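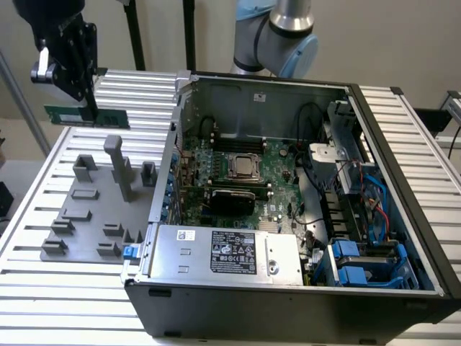 Tower on its side with the panel off. Memory module at left.

4 November 2023

Narnalgate groundwater set, checksum mismatches, continued from Cathal's pages.

State of things at start of day. The archive copy holds 949 files. Cathal Gallagher compared it byte for byte against the set at Stillwood and found 11 that differ. File sizes match in every case. Modification times match. Nothing in the system log for either disk, no reallocated sectors, no interface errors. His note suggests a bad cable. I doubt that. The link carries its own CRC, and a cable bad enough to get errors past it would have filled the log with retries.

Dumped the differing bytes. Every difference is a single bit, always bit 6, always 0 in the Stillwood copy and 1 in ours. Never the other direction. Took the file offset of each one modulo 4096 and got the same remainder every time. Disk damage doesn't look like this; a bad sector comes back as a read error or a whole block of garbage. One bit, one polarity, one offset within a page is what you get when a file passes through the page cache and part of it lands on a physical page with a weak cell.

Consequence for the data. The Widum loggers store water level as 16-bit integers, little-endian, 2 mm per count. Bit 6 of the low byte is 64 counts, so each hit puts a reading 128 mm high. In the winter records that gets lost among real recharge events. In the dry months it shows as a single-sample spike, and Ailbhe Lenihan's despiking step removes it and interpolates. So the published plots are close to correct for the wrong reason. Where bit 6 was already set there is no damage at all, which means the true number of passes through the bad page is higher than the number of differences.

Checked one spike by hand, borehole 4, low water. Reading before 1,212 counts, reading after 1,212, reading between 1,276. Difference 64. Good.

The manifest. This is the part that matters. Our manifest lists SHA-256 for all files and every one of the damaged files passes. The script copies the file, then hashes the destination. The hash is a faithful record of the damaged version. Re-running the verification every month, as we have been doing, confirms only that the disk still holds what was written to it. Fionnuala Flanagan raised this order of operations when the script was first written and I argued it made no difference. It does.

Even hashing the source first is weaker than it sounds if it's done on the same machine. The source may already be sitting in cache on the bad page, and then the hash, the copy and the check all agree. The hash needs to be made on the field laptop at download and travel with the file. 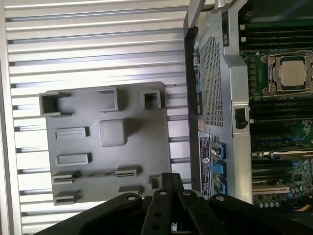
Dark gray molded panel on the ribbed metal surface, square sockets along its upper edge.

Memory test. Cathal's earlier run was a single pass, clean, started from cold. Larasati Rondonuwu pointed out that weak cells often depend on temperature and on what the neighboring rows are doing, and a quick pass from cold exercises neither. Plan is to run with the side panel on and the case warmed up, moving inversions and the row-hammer pattern, overnight at minimum. One module at a time, then the same module in a different slot, so a slot fault can be told from a module fault. Write the slot on the label before pulling anything.

If it comes up clean again I still will not use non-ECC memory for ingest. A clean test is weak evidence. The file differences are strong evidence.

Asked Jääskeläinen for a quote on an ECC board and matching modules. Deirdre Duggan wants the cost before the December order closes. She also asked whether ECC would have prevented this. Single-bit errors, yes, corrected and logged. The logging is worth as much as the correction, as it names the module.

Repair of the archive:
Pull the damaged files again from Stillwood, on a different machine.
Compare with the raw logger downloads where we still have them. Stillwood is also a copy and has not been proven good, only different from ours.
Keep the damaged versions, read-only, in a folder marked as such. Ailbhe wants them to test the despiking threshold.
New manifest, with a column for where the hash was computed.

Threshold, for Ailbhe: currently set at 125 mm, so a 128 mm error clears it by less than two counts. Any natural drift in the opposite direction between samples and the spike stays in. Suggest a separate check for exact power-of-two steps in counts that reverse on the next sample. Tried it on borehole 4 and it flagged the known one plus a second that the despiker had missed.

Open: were any of the older calibration files ingested on the same machine? Cathal to look at the transfer log. If so, an error in a calibration coefficient would affect a whole record and would not look like a spike.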